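Walking to work, four months in

I sold the car in December. It was a Gomstead, nine years old, and the transmission shop quoted me $2,192 to fix it. The dealer offered me $1,312 for it as it stood. I took the check and told my sister I would buy another one in the spring. It's spring now and I haven't started looking.

The office is a 40 minute walk from my apartment. There is a bus, but it goes the long way past the hospital, and by the time I've stood at the stop I could be most of the way there. So I walk. I take the bus home if it's raining hard or if I have groceries.

The first two weeks were bad. I had the wrong shoes, a pair of stiff leather ones I had worn at a desk for years without any trouble. I got a blister on each heel and then another one under the first. Soledad Cantero at work told me to keep the good shoes in my desk drawer and walk in something else, and I've done that ever since. I bought a pair of plain gray walking shoes and two packs of thicker socks. The socks made more difference than the shoes.

Bags took longer to sort out. I started with a shoulder bag and had a sore neck by the end of the first week. Then I used an old school backpack of my nephew's, which was fine except that it soaked through. Now I have a Jusine, the smaller one with the roll top. It sits well and the rain stays out. My one complaint is that there's no outside pocket, so my keys end up at the bottom under my lunch.

I tried a few routes. The shortest one follows the main road the whole way and I don't like it. The trucks are loud and there is one crossing where you wait, get halfway, and wait again. The one I use most mornings adds five minutes and stays on side streets until the river.
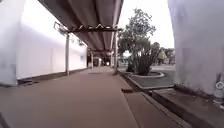 I leave at 7:20. If I leave at 7:30 I get in at the same time as everyone else and the elevator is full. At 7:20 I meet the same people coming the other way. One of them is Yakubu Akande, who used to live on my floor. I hadn't talked to him in three years and now we say good morning most days. He works nights at the bakery on Alari Street and is on his way home to bed when I'm going in.

I used to listen to podcasts on the way. I stopped sometime in February when my earbuds broke, and I haven't replaced those either. Mostly I think about what I have to do that day, or about nothing much. I've had a couple of useful ideas for work but I wouldn't want to oversell it. A lot of the time I'm thinking about breakfast.

Money. My insurance and parking together were more than I thought. The parking was coming straight out of my pay so I never looked at it. I spend some of that on the bus now and I rented a car twice, once for a funeral and once to move a bookcase. Both times I had forgotten how annoying it is to find somewhere to leave it overnight on my street.

There are things I can't do easily anymore. The big hardware store is out past the highway and I have to ask for a ride. Visiting my aunt takes two buses and most of an hour, so I go every other Sunday and stay for dinner. I used to drop in for twenty minutes on a weeknight. She says she prefers it this way, but she would say that.

I haven't lost any weight, which is the first thing people ask. My knees feel better on the stairs. I sleep a little earlier.

I don't know what I'll do in July. Last summer it was over 90 by the time I left the office, and I can't see myself doing 40 minutes in that. Olumide Babalola, who has walked in for years, keeps a clean shirt at work and goes home after six when it cools off. I may try that. Otherwise it'll be the bus past the hospital.

Next thing on the list is a better raincoat. The one I have is fine on the shoulders but leaks at the zipper. If you have one you like that costs under a hundred dollars, leave a comment.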